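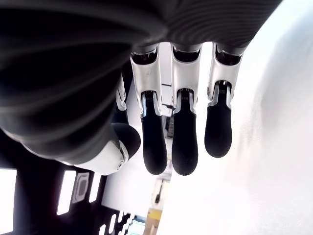 Helmy Five-Finger Hand: A Month of Being Pinched

I have reviewed enough grippers to know that the ones with fingers get all the attention and the ones with two flat jaws get all the work. When Shabani Wanyama asked if I wanted the Helmy hand for August, I said yes before he finished asking. Draw your own conclusions about my objectivity.

The Helmy has four fingers and a thumb, white shells with black rubbery tips, and a big dark palm that looks like it was borrowed from a motorcycle. I ran it on our Bristhorpe arm against the Cultine two-jaw gripper we use for everything, with the same table, the same objects and the same impatient operator.

Setup

The mounting plate fit the Bristhorpe on the first try. I mention it only for the historical record. The cable did not reach, so we bought an extension from Reklow, who shipped it in a box large enough to sleep in.

The software took the rest of the day. You get a panel with a slider for each joint, a page of preset grasps, and a calibration routine in which the hand slowly makes a fist and opens again while you stand well back. It wants to do this every time it wakes up. If there is anything within reach when it does, it will hold that thing and then report an error. I lost a good pen this way.

The presets have names like "precision two" and "wide wrap." There is also one called "relaxed," which looks like somebody waiting for a bus.

The tests

We ran 1,125 grasps on the Helmy and the same on the Cultine, using blocks, cups, boxes and tubes. Tainá Honorato wrote the script that shuffled the objects and called out the next one, and Martim Baptista put things back where they belonged, which he described as the worst month of his career. A grasp counted if the object came off the table and stayed off for a slow count of five.

The Cultine missed 142 times. The Helmy missed 286 times. If you are a person who reads the numbers and closes the tab, goodbye, and buy the Cultine.

For everyone else, the misses deserve a closer look. The Cultine failed in a boring way: it came down, the object was too wide or lying at a bad angle, and the jaws shut on air. The Helmy was more creative. It would get three fingers around a cup and then nudge it away with the thumb. It would pick up a small block perfectly and lose it to a change of mind halfway up. Most of its trouble was with small, hard, flat-sided things, which are exactly what a pair of jaws is good at.

Squeezable tubes

Tubes were where the Helmy started to earn its keep. A tube lying on its side is a mean little object. It is fat at one place and flat at another, it bends when you squeeze it, and it rolls if you look at it wrong. The Cultine can grab one across the middle, and then the ends sag and the whole thing swings like a wet sock.

With the Helmy you can come in over the cap end and put several fingertips down at different heights. The rubber tips are grippy without being sticky, and the finger joints have some give in them, so a fingertip that lands early waits for the others. I got my best results by closing slowly and keeping the thumb out of it until last. Closing fast just shoves the tube across the table.

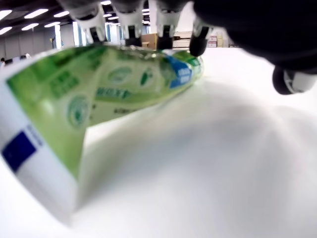

Fingertips coming down at the cap end of the tube, Helmy hand on the Bristhorpe arm.

You do have to plan the approach. The hand is big, and from above it throws a shadow over most of what you care about. Our overhead camera lost sight of the object right when things got interesting. A view from down by the wrist is much better for watching the tips, though the palm and fingers block a lot of that one too. If your controller needs a clear look at the object all the way to contact, budget for more than one camera and an afternoon of moving them around.

Wear and tear

The white shells scuff. Ours had marks on them early, and they have picked up more. It bothers me more than it should, like a scratch on somebody else's car. The grip is no worse for it.

The exposed joints worry me a little more. You can see the hardware tucked into the notch where each shell meets its tip, and anything you can see, dust can find. Loubna Bouazza, who runs a much dirtier shop than ours, took one look and asked what happens when a crumb gets in there. The manual says to clean the joints with a soft brush and has no more to say on the subject. We brushed them every Friday and had no jams, but we also don't work with flour.

The rubber tips held up well. They do collect lint, and a linty fingertip slips. Wipe them down at lunch.

Noise: a soft whirring, plus a click when the thumb swings across. By week two I was hearing the click at home.

Price

The Helmy lists at $1,975, and the fingertips are sold separately as a full set only. Wreck one and you are the owner of several spares. The Cultine costs a good deal less and comes with a spare pair of pads, tossed in as if it were no big thing.

Who should buy it

If your day is boxes and blocks, get jaws. They are dull, they are cheap, and they will be working long after you have stopped noticing them.

If you handle tubes, pouches or anything else that changes shape when touched, the Helmy is worth the money and the fussing. Expect to spend your first week writing your own grasps, because the presets were made by somebody with very tidy objects. Turn the closing speed down to the lowest setting and leave it there.

Doaa Kettani has asked to keep ours on the second arm through the fall. I told her she could, as long as she does the brushing.

Rating: four fingers out of five. The thumb knows what it did.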